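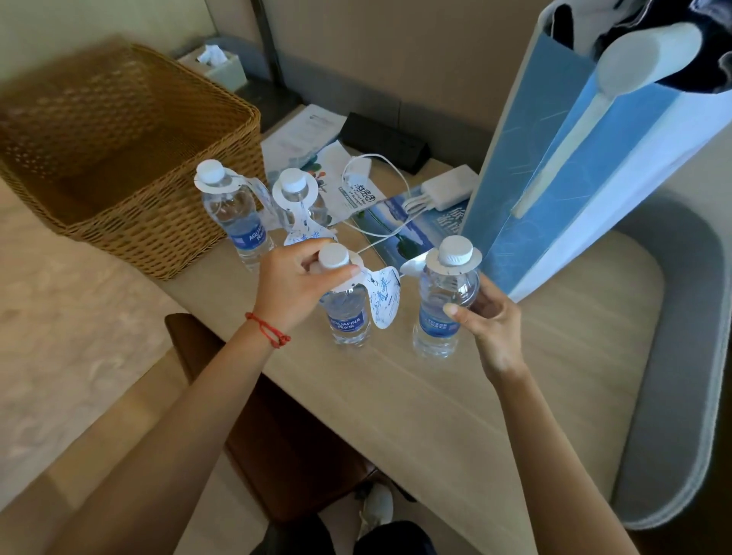 Why Does Water Stick to Itself?

3 min read

I have a favorite kitchen experiment, and all you need for it is a glass, some water, and a handful of pennies. Fill the glass right up to the top, so full that you're sure one more drop would spill. Now slide in a penny, edge first, nice and slow. Then another. Keep going!

The first time I tried this I had a towel ready, and I didn't need it for ages. The water just kept rising. If you crouch down and look at the glass from the side, you'll see that the water is bulging up over the rim like a tiny see-through hill. So what's holding it there?

Tiny bits that like each other

Water is made of molecules, and they're so small that even a single drop has more of them than you could count in your whole life. Each one is built from 2 hydrogen atoms and one oxygen atom, which is why people call water H2O. (The little 2 is for the hydrogens.)

The oxygen part has a slight negative charge and the hydrogen parts have a slight positive charge. You know how the opposite ends of two magnets snap together? It's a bit like that. The hydrogen side of one molecule gets pulled toward the oxygen side of its neighbor, and that neighbor is pulling on its own neighbors, and on it goes through the whole glass. Scientists call this cohesion. I call it a giant group hug, but you should probably write "cohesion" if your teacher asks.

The stretchy top

Down in the middle of the glass, a molecule gets tugged from every side. Up at the surface there's hardly anything above to pull on it, so it gets tugged sideways and down. That makes the top of the water act a lot like a stretched skin. The name for it is surface tension, and it's how those long-legged bugs called water striders can skate across a pond without sinking. I used to watch them every August at the pond behind my grandma's house, and I was so jealous.

Try it yourself

You'll need a bowl of water, some ground pepper, and a drop of dish soap.

1. Sprinkle pepper all over the water. Most of it floats.
2. Put the soap on your fingertip.
3. Touch the middle of the water and watch the pepper zoom away to the edges!

Soap gets in between the water molecules and weakens their pull. The water farther out is still pulling hard, so it drags the pepper along with it. If you want to do it again, wash out the bowl really well first, or the leftover soap will spoil your next try.

Sticking to other stuff

Water likes to grab onto other things, too. That's called adhesion, and it's why raindrops cling to a window. Dip the corner of a paper towel in a cup and you can watch water creep up it, because the water is holding on to the paper and pulling more water up behind it. Plants use the same trick to help move water from their roots to their leaves.

A waxy leaf is different. Water doesn't grab wax very well, so it would sooner hold on to itself, and you get those round, shiny beads. Go look at a cabbage leaf after it rains. It's my favorite thing in the garden (sorry, tomatoes).

More from Pito Science Corner
Why Do Ice Cubes Float?
Where Do Puddles Go?
How Soap Makes Bubbles
What Makes the Sea Salty?

© Pito Science Corner | Contact us | Back to top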